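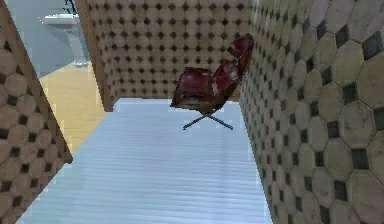
Red lounge chair in a tiled passage

About the Orier Freshwater Station

We are a small research and teaching station on the Orier river, working with the freshwater fishes and amphibians of the lower basin. Our main subject is the reproduction of small bottom-living fishes, mostly loaches and gobies, of which very little was written before the station opened. We still do not know at what age most of them breed, or how far the young fish travel.

The station was started by Iker Vidal in two rooms of the old Herrero mill. Today we are 11 persons, of whom four are doctoral students. Our sampling network has 41 sites between Cisstead and the Durner weir, and each of them is visited in spring and again in autumn. The preserved collection holds 2095 lots, and 1441 of these have tissue samples stored in ethanol. Visitors can consult the collection if they write to us in advance.
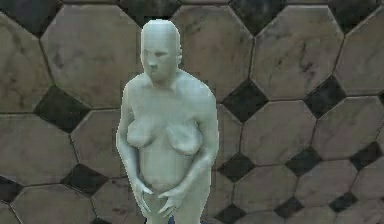 Cisstead, 11 August 2022

The station has moved its laboratory and collection from the mill to Cisstead. The tanks for live animals remain at Herrero until December, and for this reason deliveries of live material should still go there. The postal address for loans and returns is the new one.

Teaching takes a good part of our year. We receive school groups for half a day, and we give a two-week field course for university students, in which they learn to use a kick net, to measure and release fish without harm, and to keep a field notebook that another person can read. 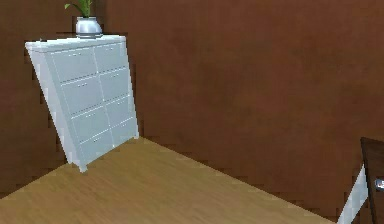

The course is given in English and Spanish. Students do not need previous experience with fishes, but they must be able to walk in cold water for several hours. Waders are lent by the station in the common sizes. Applications are made with one letter and the name of one teacher who knows the student's work.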